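4 a.m. Trutport. Run 674 and the beam was still up.

Joyce Sang had slept two hours, maybe less. Coffee gone. The Resema detector hummed under the floor, or she imagined it did. One bump in the plot. Small. Right where Imai's old model said there'd be nothing.

"Noise," said Dandier over the phone. Dandier always said noise.

"I cut the noise."

"Cut it again."

She cut it again. 115 events down to 100, then to 53. The bump stayed put. Sat there like it owned the place. She checked the calibration, the trigger, teh timing offsets, her own spelling in the config file. Twice. Her hands shook a little.

"Still there," she said.

Silence on the line. A chair creaking.

"Don't tell anyone," Dandier said. "Go home. Sleep. I mean it Joyce."
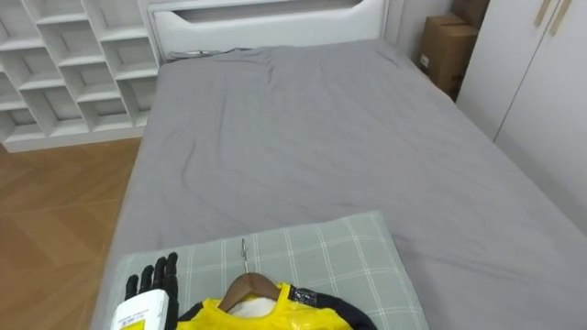

She went home. Didn't sleep. Lay down in her shoes and thought about kaons, about her father asking what any of it was for, about the one cable nobody had swapped out since April.

The cable.

She was up and hunting for her keys before she'd finished the thought. Phone buzzing already. Dandier.

"The cable," he said.

"I know. I'm driving."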